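October 6, 2026 was not a long wait for anyone following the home-robot trade, but the paper that landed that morning was thinner than promised.

Tuesday, October 6, 2026
By Carolina Pacheco

Drelby, the trade group that speaks for household robot developers, has published its first code of practice for two-armed kitchen robots. It runs to 19 pages. Four of them are a glossary.

The code asks member labs to keep a written log of every test session, to post a stop procedure beside each workstation and to have a trained person within reach of the stop button whenever the arms are powered. It also sets a floor of 200 logged trials before a lab may describe a chore as "demonstrated" in its sales material. A draft circulated in September had put that number at 1,000.

Graça Teixeira, who led the drafting, said the lower figure was a compromise. "Small labs told us they would sign at 200 and walk away at 1,000," she said. "I would rather have them in." She did not say how many labs had said so.

The rules cover setups with ordinary household goods on a table, such as plates, mugs and a dish rack, with two arms working over them. Oltier and Frade have both signed. Zistex has not, and did not reply to two emails.

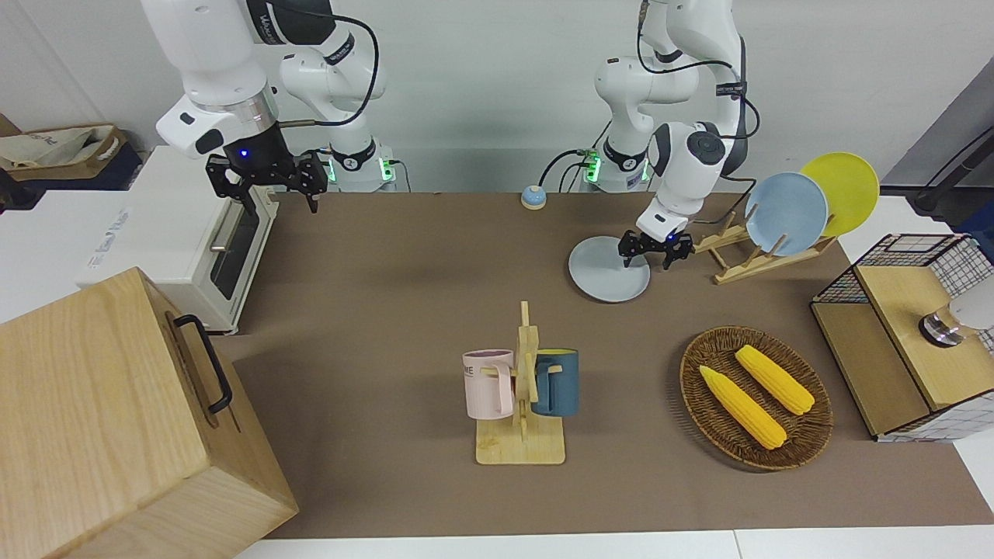
Who checks that a lab is following the code?

Each lab checks itself, once a year, and sends Drelby a signed form. There are no outside visits, and a lab that misses a year gets a reminder letter.

That arrangement is hard to square with the language in the introduction, which talks about public trust on nearly every page. A log kept by the people being graded, and read by the group they pay dues to, is a weak sort of proof. The code does not require labs to publish failed trials either. A company could run 802 attempts at racking a plate, drop a good share of them and still call the chore demonstrated, so long as the paperwork is in order.

Some of it is sensible. The section on stop buttons is clear and short, and it bars labs from changing the layout of a table in the middle of a counted run - an old trick that makes a robot look steadier than it is. Labs must also say whether a person was steering the arms or whether they moved under their own program. Plenty of promotional videos have left that out.

Teixeira said outside audits were "on the list" for a second edition. No date has been set.

Comments

plainoldpete
So they grade their own homework and mail it to themselves. Great.

M. in receiving
We log every forklift incident, including the dumb ones. Don't see why a robot lab gets to skip the failures.

dishpit_veteran
200 plates is a slow Tuesday lunch. Call me when it's done a month of them.

kettlewick
The steering disclosure is a bigger deal than the article makes it sound. I'd have signed for that part alone.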